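Walo Sorting Cell: Questions About the Gripper Fault

Last updated 2019-04-29. Maintained by Yeshi Belay. Applies to all Walo cells running the Dadon controller, software build 205 or earlier.

What is the fault?

The gripper opens by itself during the approach move. The controller loses the position value from the finger drive, falls back to the last stored value, and commands the fingers to that width. If the arm is already holding a brick, the brick drops. If the arm is low over the pile, an opening finger can press sideways into whatever is next to it. The event is logged as code 709, "grip position stale."

Is it dangerous?

The fingers move at full speed when the fault occurs. The force limit stays active, but the speed limit for manual mode does not apply, and this is why we classified the fault as a safety matter and not as a nuisance. Keep hands out of the space between the fingers whenever the drive is powered. A stopped arm does not mean a stopped gripper.

Has anyone been hurt?

No. Ayantu Hadgu was clearing a jam by hand when the fingers opened. She had the enabling switch released at the time and expected the drive to be dead. The arm brakes were on. The gripper supply was not cut, due to the wiring described further down.

Which tasks trigger it?

Any task can, but we see it most in the brick task, where two colors are picked from a mixed heap. The approach there is made with the fingers wide apart, and each cycle has several small corrections over the pile. Every correction requests a new position value, so there are more chances for one to arrive late.
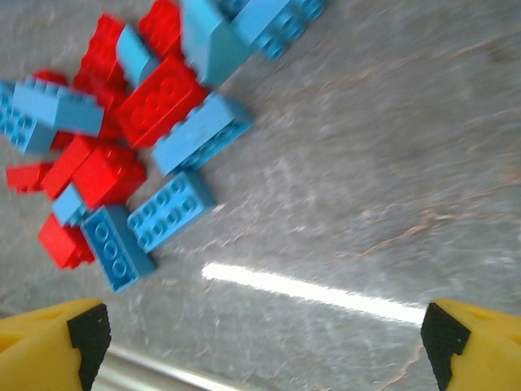
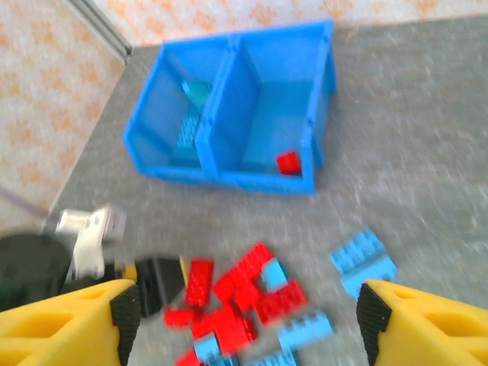 Wrist camera views, fingers open, bricks not in the gripper.

Does the shape of the pile matter?

Only indirectly. A tangled heap leads to more corrections per pick than bricks lying apart. Nicanor Palacios ran the same program with the bricks spread out and still got code 709, only less often. Changing how the bricks are laid out is not a fix.

How long does a cell run before it happens?

There is no fixed interval. The shortest run in our log ended at 1,180 cycles and the longest at 2,390. Restarting the controller does not reset the risk in any way we can measure. Do not schedule restarts as a workaround.

What causes it?

There are two separate causes.

The first is in the software. The Dadon controller accepts a stored position value with no check on its age. A message delayed on the bus is handled as if nothing had happened, and the warning is written to the log after the move has started.

The second is in the wiring. In cells assembled before August, the gripper supply was taken from the auxiliary output, upstream of the safety relay. Releasing the enabling switch stops the arm and leaves the fingers powered.

How do I know which wiring I have?

Move the arm to its park position with nothing in the gripper. Close the fingers. Step outside the marked area and press the emergency stop. The status lamp on the Bravar drive should go out within a second. If it stays lit, your gripper supply is on the wrong side of the relay. Lock out the cell and report it to Bezawit Nigatu. Do not move the wire yourself.

Can I keep running in the meantime?

Yes, if the lamp test passes and these settings are in place:

Gripper speed set to the lowest step.
Position timeout turned on (menu: Drive, Monitoring, Timeout).
Manual clearing allowed only with the main switch off and locked.

If the lamp test fails, the cell stays off.

What should I do when code 709 appears?

Press the emergency stop. Leave any dropped brick where it landed. Save the log before you clear the code, as clearing it erases the bus timing we need. Then send the log and the last wrist camera images to Tiruwork Tamiru. Record whether the arm was holding something at the time.

Why are the wrist camera images useful?

The finger width can be compared with the value the controller had stored. Some blur is normal and does not make an image useless. Send all of them, including the ones that look poor.

Do the finger pads need to be replaced?

Not because of this fault. Check them for tears or lifted edges after any event in which a finger pressed against something solid, and replace both pads if one is damaged.

Is there a permanent fix?

The rewiring is available now and is done on site by Feyisa. The software change rejects old position values and holds the fingers where they are. It is still being tested. One open problem is that a hold during closing can leave a brick half gripped, and the arm then lifts it anyway. We will not release the build until the lift is blocked in that condition.

Will the rewiring affect my saved programs?

No. Programs and camera calibration are kept. The gripper must be homed again after power is restored, and the first cycle should be run in manual mode with the area clear.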